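I'd been meaning to talk to someone about play bins for ages, mostly because my own attempt ended with rice in the heating vent. So one morning in August I drove out to Jendville and sat down with a woman who has run the play table at the Zumham toy library for eight years. She made me tea, and then ignored her own for the whole hour!

I asked her first what people get wrong.

"Too much stuff," she said, before I'd even finished. "They tip in the whole toy box and the kid just stares at it. Two blocks, maybe a ball, and loads of bare floor around them. You want them to have somewhere to push things."

She's very firm on colour too. Bright things in a grey bin, always, and never a patterned one. (Mine had cartoon fish all over it. I kept quiet.)

"A red block on grey, a two-year-old spots it from the door. Put it on top of a cartoon fish and it's gone."

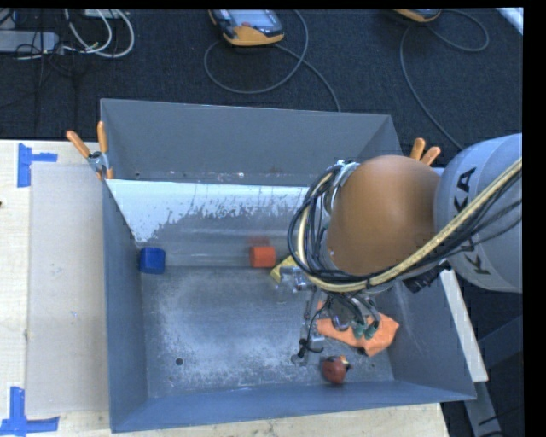 We got onto sloped sides, which she loves and I had never once thought about. With straight walls a ball gets wedged in the corner and little fingers can't get under it. With a slope it tends to roll back towards the middle - her favourite bit, because then the kids start doing it on purpose, over and over, until somebody's mum has to go home.

And the dust? I had to ask, I'm a wiper by nature.

"Oh, leave it till the end of the session," she laughed. "Bit of powder in the bottom never hurt a block. I used to wipe between every kid and I was a wreck."

She does care about the bin sliding, though. Hers is clamped to the table at two corners, and she reckons everyone should do the same once the kids are big enough to lean on the rim. Cheap clamps are fine. She marks the tabletop with tape as well, so whoever sets up next puts everything back in the same spot.

The library has 3448 items on its books now, and I asked which one she'd keep if she had to give up the rest. She thought about it for ages.

"The plain blocks. They've been chewed by half of Jendville, but I'd keep the blocks."

I went home and put the fish bin out in the shed.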